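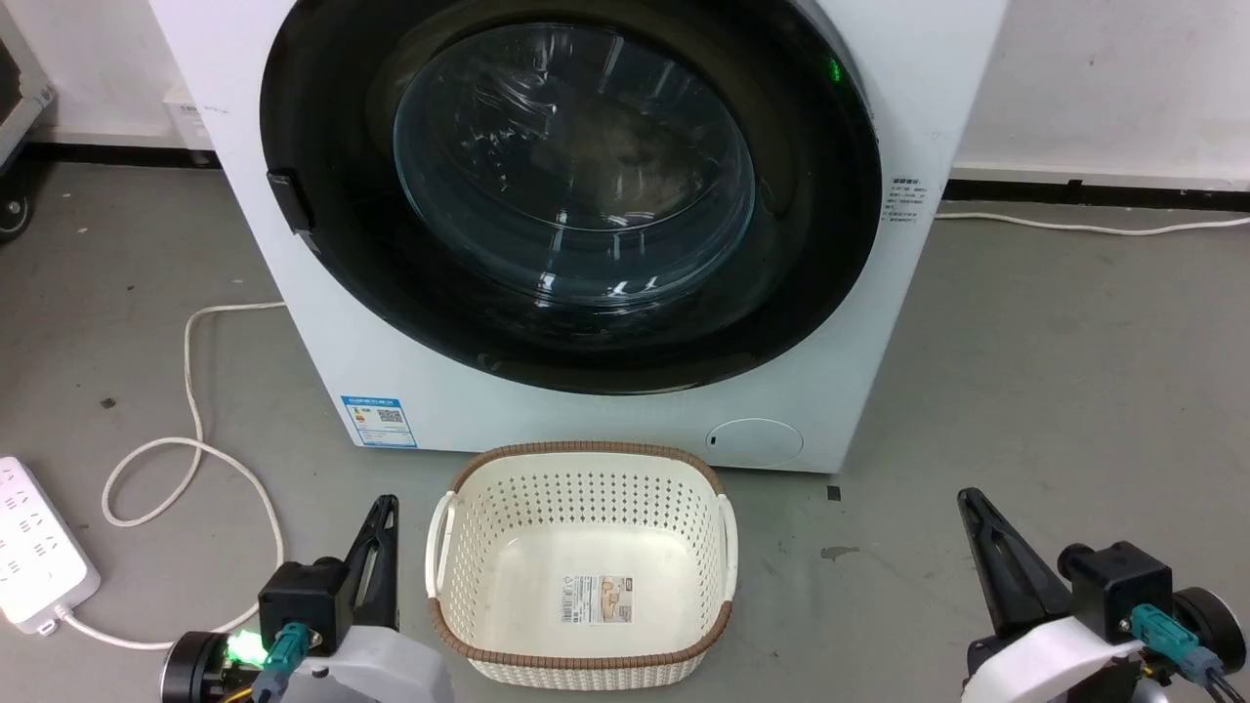 *Both grippers up at the washer, basket waiting – May 2018*

Finally got the robot parked in front of the washing machine today. It's been living at the other end of the workshop for so long that seeing it over here with a real job in front of it made me stupidly happy, and I spent the first ten minutes just driving the grippers open and shut (they're lovely now, the left one especially).

Kenta came in after lunch with the new finger mounts. We've gone back to the angled fingers, the black ones, after the straight ones kept skating off anything rounded. He'd printed a spare pair too, which is more faith than I'd have shown in them! I did the left side and he did the right, and then we swapped and checked each other's screws, and of course it was mine that needed another quarter turn. Arm cables went back on with the teal connectors and both motors answered on the first try.

The job for now is only the basket. Raili wanted us to start with the door because the door is the interesting bit, and she's right, it is, but I want something to show by the end of the month and the basket has two perfectly good handles moulded into the ends. One gripper each side, lift, hold, put down. I've called the routine Stisten, after nothing at all, Kenta needed a file name and that's what came out of my mouth.

First go, the left finger went in under the rim and the right one pushed the whole basket sideways. Second go, same again but harder. Kenta reckoned the two arms weren't starting together, so we put the log up on the big screen and there it was, the right arm was setting off 193 milliseconds early. I'd been blaming the finger angle since March. I've got a whole page of sketches about finger angle!

It took till nearly four to sort out. The fix was dull (both arms now wait for the same signal before they move, as they should have done from the start) and then we got a proper lift. Up, hold, down. Then another one. Then I got cocky and put two bath towels in, and the right gripper let go halfway and the lot went down with a thump. Kiyoshi stuck his head round the door to ask if everyone was all right. I said yes, and he looked at the towels for a while and went back to his lathe.

So the grip force wants turning up, but I don't want to cook the right motor doing it. I weighed the towels afterwards on the parcel scales and they came to 679 grams, so it isn't as though we're asking for the moon. Genji thinks a bit of rubber on the finger faces would do more than any amount of force. He has some old inner tube at home and is bringing it on Tuesday.

Things I want to look at before then:

- grip force on the right side, small steps
- tidy the yellow wires, they're a bit too close to the moving parts for my liking
- move the power strip back towards the wall
- write down the start signal business properly while I still remember it
- ask Žydrūnas if he still has that little force sensor

The door can wait. I did have a quick look at the latch while I was down there, and the opening is going to be a good size for one arm, maybe not two. Raili has a theory about hooking the rim from the side and I told her she can have the left arm for an evening and prove it.

Knees are sore from the concrete. Must bring the gardening mat next time. Kenta's taken the spare fingers home to sand the edges down, and I've left the batteries charging on the bench with a note on them.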